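Section 4: Putting Together Your Jallov Ribbon Wreath Kit

Welcome to the fun part! By now the frame is unfolded and the ribbon rolls are sorted by color, so you're ready to start making loops. Set aside one evening for it (mine took two, with cocoa).

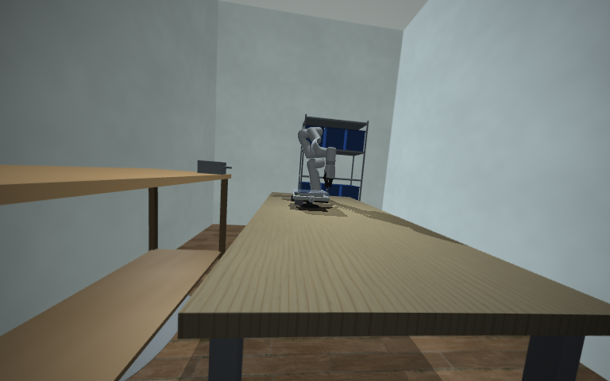
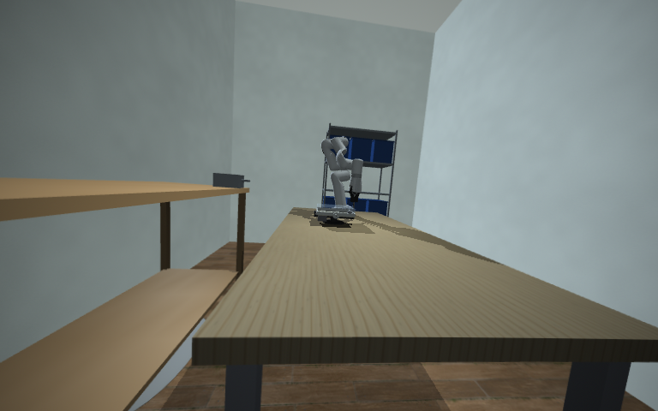
Ribbon likes room, so work on the biggest surface in the house. The kit has 176 inches of wide ribbon and 200 inches of narrow, and you'll love how easily it all behaves once it's stretched out flat! A long wooden table like the one in both pictures is perfect, with the grain running lengthwise to give you a handy line to cut along. Kitchen counters work too.

1. Roll out the wide ribbon, shiny side down, and mark it every 8 inches with the chalk.

2. Cut at each mark. You'll have 22 pieces.

3. Pinch a piece in the middle, fold the ends in to make a loop, and twist a wire tie around the pinch.

4. Fasten the loop to the inner ring of the frame. Keep going until the ring is full – it gets fluffy fast!

5. Weave the narrow ribbon in and out between the loops, then tuck the tail behind the frame.

Caution: Wire ends are sharp. Bend them toward the back before anyone picks up the wreath.

Note: If you're giving the wreath as a gift, leave the bow off until it's in the box. Marcus Obi on our kit team ties his bow double and it looks gorgeous. His pattern is on card 3.

Spare wire ties are in the small paper envelope under the tray.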